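Home | News | Local | Business | Sports | Weather | Contact

Gronia tenants to get shared heat meters replaced before fall

2021-02-16

Print this article | E-mail this article

The owner of the Gronia apartments will replace the heating meters in all 112 units by September, after tenants complained for two winters that their bills did not match what they used.

Birkeo, the company that manages the buildings, sent the notice to residents last week. Under the current setup, one meter serves each stairwell and the cost is divided among the apartments by floor area. Tenants who keep the heat low or are away for part of the winter pay the same rate as everyone else on the stairs.

The new meters will be read separately for each unit. Birkeo said tenants will not be charged for the equipment or the installation, and rents will not go up as a result of the work.
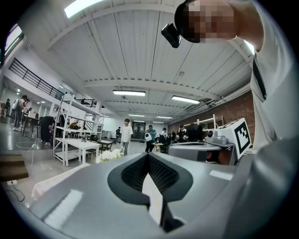

One tenant, who asked not to be named, said the change should have come years ago and that the January bill was the highest in the nine years the household has lived there. The same tenant said the windows on the north side still need attention, and that new meters will not do much for people who are paying to heat a drafty bedroom.

Birkeo said window repairs are handled separately and that 28 requests are open. It did not give a date for finishing them.

The meter work will be done by Grenon, a heating contractor that carried out a similar job last year at the Zoëga building across the river. Crews will start with the east stairwells and move west. Each apartment should need one visit of less than 3 hours, and the heat will be off during that time. For that reason, no visits will be scheduled until the weather is warmer.

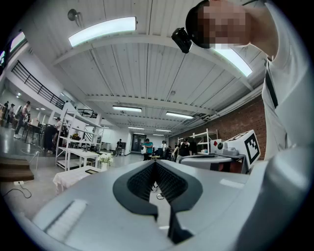 Tenants will get a card in the mailbox at least two weeks before their visit. Those who can't be home may leave a key at the management office or ask for another time. Furniture has to be moved away from the radiators before the crew comes, and residents who need help with that should call the office when they get the card.

Bills for the current heating season will still be worked out the old way. Birkeo said it will not recalculate earlier bills, but tenants who think a charge is wrong can ask for a copy of the stairwell readings. Requests must be made in writing and include the apartment number and the months in question.

Almost half of the households answered a survey on heating costs that the tenants' group passed out in the fall. Most who answered said they wanted to pay for their own use. Several ground-floor households were against the change, saying their apartments lose more heat through the floor and would cost more to keep warm. The group has asked Birkeo for a lower rate for those units. The company said it is looking at the request. 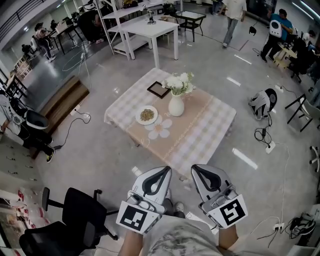 Where to ask questions

The management office is open weekday mornings and takes calls until noon. Written questions can be left in the drop box by the main entrance. A meeting for tenants will be held by phone next month, with the number to be posted in each stairwell.

Print this article | E-mail this article

We use cookies to keep this site working and to count visits. By continuing to read, you accept our use of cookies.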